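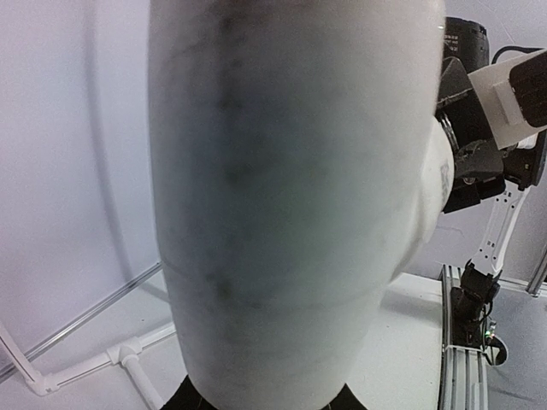
A rounded white object with grey veins, seen close up.

How milk turns into cheese

Milk is mostly water. Mixed into the water are fat, a sugar called lactose, several minerals and two kinds of protein. The main protein is casein. Cheese is made by joining the casein together and letting much of the water out.

Step one: souring
The cheesemaker warms the milk and adds a starter. A starter is a small amount of bacteria of a harmless kind. The bacteria feed on the lactose and give off lactic acid, so the milk slowly becomes sour.

Step two: setting
Next comes rennet. Rennet contains an enzyme, a substance that speeds up one particular change. Casein floats in milk as tiny clumps that normally push each other away. Rennet trims the outside of each clump, and the clumps then stick together in a net. The net holds the fat and some of the water. At this point the milk has become a soft solid called curd.

Step three: cutting and draining
The curd is cut into pieces. A thin, yellowish liquid runs out - this is whey. Small pieces lose more whey than large ones, so hard cheeses start with finely cut curd and soft cheeses with bigger lumps.

Step four: salting and pressing
Salt adds flavour and slows down unwanted microbes. Many cheeses are then packed into moulds and pressed into shape.

Step five: ripening
Some cheeses are eaten fresh. Others are stored in a cool, damp room while enzymes and microbes break down the fat and protein, giving a stronger taste.

An example from a dairy
The dairy at Encombe opened in 1879 and makes a hard cheese called Vulcombe. One batch uses 328 litres of milk. Most of that leaves as whey, and the finished cheese is kept for 171 days before it is sold. Ayanda Motaung, who runs the ripening room, turns each cheese every 3 days so that moisture stays evenly spread.

Words to know
Casein - the main protein in milk.
Curd - the solid part of set milk.
Enzyme - a substance that speeds up a change.
Rennet - the ingredient that sets the milk.
Whey - the liquid that drains away.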